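Bevside Community Hall, kitchen and store room
Safety checklist with comments
Date of check: December 22, 2021
Filled in for: Griner Lettings

Entrance and corridor
Front door opens fully: Yes
Door closer working: Yes. Slams a bit in wind. Turn the lower screw in slightly.
Mat flat, no curled edges: No. The left corner has lifted. Tape is not good enough, it needs a new mat.
Corridor clear: Yes, apart from two stacked chairs, moved during the check.
Emergency light: Comes on with the test key. Stayed lit for the full test.

Kitchen
Fire blanket on its hook: Yes
Extinguisher in date: Yes, next service April. Gauge in the green.
Hot tap: 50 degrees at the sink after one minute. Warning label has faded and should be replaced.
Fridge: 4 degrees on the inside thermometer. Door seal split near the bottom hinge, still holding.
Sockets and plugs: One cracked faceplate beside the kettle. Switched off and taped over. Cuadros Electrical to replace before the next booking.
Extractor filter: Greasy. Wash or change.
Knives stored safely: Yes

Store room
Shelves fixed to wall: Three are. The one by the window moves when pulled. Take the paint tins off it until it has been fixed.
Cleaning products locked away: Yes, but the key was in the lock.
Step ladder: Rubber foot missing. Labelled do not use.

Tables and small furniture
Folding tables lock open: Yes, all tried.
Small tables stand level: Mostly. One rocks and wants a felt pad.
Corners and edges: No splinters found.
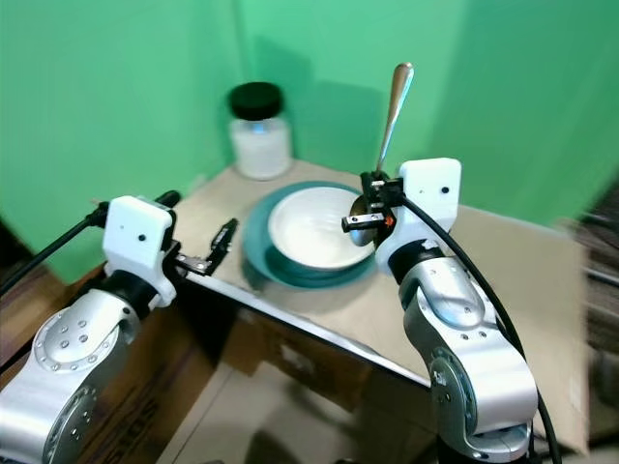

Chairs: Stack no higher than the line on the wall. Two have loose back screws and have been set aside.

Outside
Bin area: Clear. Lids shut.
Back step: Slippery with moss. Scrub and salt.
Path light: Not working. New lamp ordered from Drikilow.

Result: Open for use, with the cracked socket kept off and the loose shelf kept empty. Back step to be done first.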